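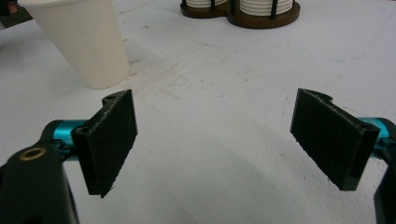

Die Greiferpolster

Vlastimil Polák hatte den Antrag dreimal geschrieben und dreimal in derselben Schublade abgelegt. Im Dezember musste er hinaus, sonst verfiel das Geld.

2762 Euro standen noch auf der Kostenstelle. Mehr würde es nicht werden, das hatte ihm die Verwaltung am Vormittag schriftlich gegeben, zwei Zeilen ohne Anrede. Polák druckte die Nachricht aus und legte sie neben das Angebot von Tistell.

Tistell verlangte 2187 Euro für einen zweiten Handgreifer, ohne Polster. Die Polster kosteten extra, im Satz zu 16 Stück, und wurden aus Virholm geliefert, wenn sie geliefert wurden. Beim letzten Mal hatte es bis in den Sommer gedauert.

»Nimm den Greifer«, sagte Odetti. Sie stand in der Tür und hatte den Mantel schon an. »Mit zweien schaffen wir die Becher und die Untersetzer bis zum Frühjahr. Mit einem nicht.«

»Mit einem schon. Wenn er greift.«

»Er greift doch.«

Polák antwortete nicht. Er hatte den Nachmittag damit verbracht, Pappbecher von einer Stelle des Tisches an eine andere zu setzen, jedes Mal mit dem Greifer, jedes Mal aus einer etwas anderen Richtung. 200 Durchgänge waren für diesen Monat zugesagt. Der Roboter, der daraus lernen sollte, stand noch bei Šimek in der Halle und wartete auf einen Schaltschrank. Bis dahin gab es nur Poláks Hand und seinen rechten Unterarm, der abends schmerzte.

»Die Polster fransen aus«, sagte er schließlich. »Unten an der Ecke. Auf beiden Seiten.«

»Und?«

»Bei den Bechern ist es egal. Bei den Untersetzern rutscht mir der oberste weg.«

Odetti kam herein und setzte sich auf den Tischrand, was sie sonst allen verbot. Sie nahm das Angebot und las es von hinten nach vorn, zuerst die Lieferbedingungen, dann die Preise.

»Greifer und Polster zusammen geht nicht«, sagte sie.

»Nein.«

»Was kostet der Polstersatz?«

»Mehr, als nach dem Greifer übrig ist. Ich habe angerufen.«

Sie rechnete trotzdem nach, auf der Rückseite der Nachricht aus der Verwaltung. Draußen fuhr der Lieferwagen der Kantine vom Hof. Es war kurz nach fünf.

»Wenn wir nur die Polster nehmen«, sagte sie, »fragt Šimek, warum wir im Herbst zwei Greifer beantragt haben.«

»Dann sage ich ihm, warum.«

»Du sagst ihm nie, warum. Du schickst ihm eine Tabelle.«

Das stimmte. Polák zog den Stuhl heran und öffnete das Formular zum vierten Mal. In das Feld für den Gegenstand schrieb er: Verschleißteile. Er löschte es wieder. Verschleißteile liefen über das Werkstattbudget, und das Werkstattbudget war seit Oktober leer. Er schrieb: Ausstattung Greifflächen, Erstbeschaffung Ersatz. Odetti sah ihm über die Schulter.

»Erstbeschaffung Ersatz«, sagte sie. »Das nehmen sie nie.«

»Im letzten Jahr haben sie es genommen.«

»Was war es da?«

»Klebeband.«

Sie lachte kurz und stand auf. An der Tür drehte sie sich noch einmal um. »Und der Rest vom Geld?«

»Schrauben. Ein neuer Tisch, wenn es reicht. Auf dem alten sieht man jeden Kratzer.«

»Ein Tisch reicht nie«, sagte Odetti und ging.

Polák füllte die restlichen Felder aus. Bei der Begründung blieb er lange sitzen. Er wollte schreiben, dass ein Gerät, das nicht sauber greift, dem nächsten beibringt, nicht sauber zu greifen – aber das Feld war zu kurz, und Šimek mochte keine Sätze mit Komma. Also trug er die Durchgänge ein, in denen ihm der oberste Untersetzer weggerutscht war, und hängte die Tabelle an.

Dann schickte er den Antrag ab, machte das Licht über dem Tisch wieder an und nahm den Greifer in die linke Hand.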